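News from the teaching lab at Westerberg
20 April 2018

After the long winter we have finally put the small equipment in order, and I would like to tell the members what has changed, so that everybody finds their things again and puts them back in the same place.

The work began in December, when we opened the two tall cupboards next to the sinks and found that most of the shelves had become a mixture. Test tube holders were lying under filter paper, tongs were in the drawer for spoons, and evaporating dishes were stacked inside each other without anything between them. Many of these dishes had small chips on the edge. A chipped dish can still be used for drying salt, but please do not heat it over a flame. We have moved the chipped ones to a separate tray with a yellow label.

In total 167 pieces were washed, checked and written in the new list. The list hangs inside the left cupboard door, and there is a pencil on a string beside it. If you break something, write it down there. We are not angry about broken glass, it happens in every laboratory, but we must know what to order before the summer course in Esthorpe starts.

What belongs on the table

We have also agreed on a basic set for the evening groups. It is the same for each table: a small beaker for the solution, a larger one for rinsing water, one evaporating dish, crucible tongs, a wooden test tube holder, a plastic rack and a sponge cloth. Everything else stays in the cupboard until you need it. In the past we took out too much at the beginning, and then there was no free space for writing, and the notebooks became wet.

Please take your notebook to the side bench if the table is full. The side bench was cleaned and oiled, and it is a pleasant place to write now.

A few words about the tongs. They should lie flat when you do not use them, with the tips away from the place where you stand. The older tongs had become stiff in the joint. We have put one drop of oil on each and opened and closed them many times, and now they move well. If you find a pair which is still hard to open, leave it on the tray with the yellow label.

The racks are new, from Evero, and they are white plastic. They are lighter than the wooden ones we had before, and some members have already said that they slide too easily. This is true — hold the rack with one hand when you put in or take out a tube. The old wooden racks are not thrown away. They are on the top shelf, and you may use them for drying tubes overnight.

The sponge cloths are for water and for harmless solutions only. For anything with a strong color or a strong smell, use paper and put it in the bin with the lid. Rinse the cloth at the end, press the water out and lay it over the edge of the sink. Last year we found several cloths which had dried into a hard ball behind the tap, and it took a whole evening to make them soft again.

Glass beakers up to 500 ml are now in the right cupboard, with the smallest in front. The bigger ones stand at the bottom because they are heavy. Please do not put one inside the other if they are still wet, they stick together and then somebody has to pull.

The next evening group will work with colored solutions and evaporation. Come 30 minutes before the beginning if you would like to learn the new places in the cupboards. Safety glasses are in the box by the door, as always, and the coats have been washed.

We still look for a good drying rack for the wall, and Eda has offered us an old one from their storeroom. If you have a car with space for it, please leave a note in the office.

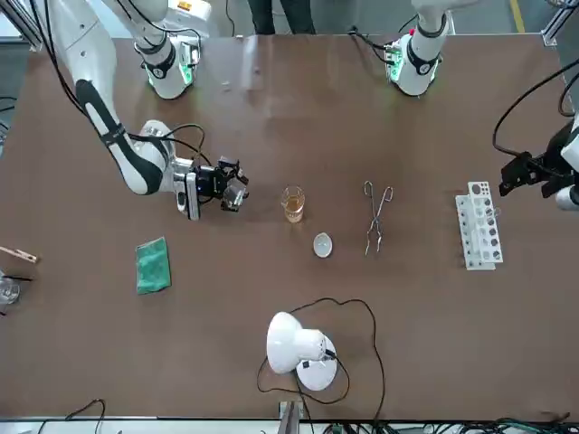
Small equipment on the table, with the beaker of amber-orange liquid near the middle and the white rack to the right.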